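Janka Kratochvíl on oval plates, white counters and the right way to load a dishwasher

I had been in Janka Kratochvíl's kitchen maybe two minutes before she handed me a coffee and told me not to put the cup in the sink when I was done. "The sink is for things on their way somewhere," she said. "It's not a parking lot." I laughed. She didn't, so I held on to the cup.

Janka has spent 17 years planning kitchens, the last 7 with a small studio called Cevora, and she has more feelings about dirty dishes than anyone I've ever met (I say that with love, I could have stayed all afternoon). She started out in Butitz, in the back kitchen of a guesthouse, washing up for 65 people on a busy night in December. "You learn fast where your elbows go," she told me. "If the dishwasher is three steps from the sink, you drip for three steps. All night!"

So in every kitchen she draws, the dishwasher goes right up against the sink, under the same run of counter. You lift the plate, tip it, and down it goes.
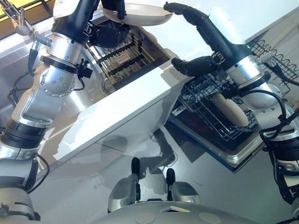 Photo: Cevora

I asked about the rack in the sink, which I have to admit I'd always thought of as one more thing to clean. She lit up. "I love a rack in the sink. Plates stand up between the tines, they don't slide around in the bottom, and you can get hold of the rim. That's all I want from a sink, really, that I can get hold of the rim."

And the oval plates? Janka is devoted to them. Hers are from a line called Navarro, and she bought them before she'd worked out whether they would fit anywhere. "Round plates are easy, every rack is made for round plates. With an oval one you have to try it. Long side across, then long side up, and see what clears the spray arm." She stands hers on edge, a bit tilted, with a gap on either side. Her husband lays them flat. They have discussed it.

We got onto counters next. I'm nervous about glossy white, I told her, I'd be wiping it all day. "You'd be wiping a dark one too, you just wouldn't know where," she said. She did offer one concession: if you've got small kids, go matte on the front panels, where the fingerprints are.

My last question was about money, and whether somebody with 1000 dollars and a bad kitchen should even bother. She thought about that for a while, turning her own cup around. "Don't touch the cabinets. Move the dishwasher if the plumbing lets you, and buy a decent rack. Then live with it through one big dinner and call me."

I washed my cup by hand before I left. She took it off me and put it in the dishwasher anyway.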